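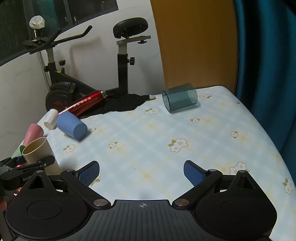 RESEARCH NEWS

Kedum Lab Finds Hand-Held Gripper Data Helps Less Than Hoped on Soft Surfaces

Stulness, 28 January 2023

A study released today by the Kedum Lab questions a popular shortcut in robot training. Many groups now teach robot arms with recordings made by people carrying a gripper around their own homes, which costs far less than running a real arm. The Kedum team wanted to know how much of that training survives when the objects sit on something that gives, such as a mattress.

The answer is some of it, and less than the team's own pilot had suggested.

Researchers collected 488 recordings of one task: picking up a tipped-over cup and standing it upright. Half were made on tables and half on beds with the sheets on, with bottles, thermoses and cloths left among the cups. A robot arm trained on the full set was then given 60 tries on a table and 60 on a bed. It did well on the table. On the bed it often got hold of the cup and then let go too soon, so that the cup rolled back onto its side.

"I have read a lot of papers that say this kind of data works anywhere," said Roksolana Ivanyshyn, who led the study. "Ours doesn't say that. It says the grasp carries over and the placing mostly doesn't."

The pilot, run in September, had looked far better. It used 10 cups, all of the same stiff type, and the team now says those results should not be cited. Adding thin-walled and see-through cups brought the scores down on both surfaces.

Co-author Matvii Tkachuk also warned against reading too much into the new numbers. "One task, one arm, one design of finger pad," he said. "If a company shows you a robot tidying a bedroom, ask how many takes they shot and who picked the cups."

The paper does not test whether more recordings would close the gap. The authors suspect that a camera view alone tells the arm too little about how far a mattress sinks, but they did not measure this. A follow-up with force sensors in the fingers is planned with Zallmont, which supplied the arm and had no say in the analysis.

The paper, the recordings and a log of every failed try are available from the lab on request.

Media contact: Kedum Lab press office, Stulness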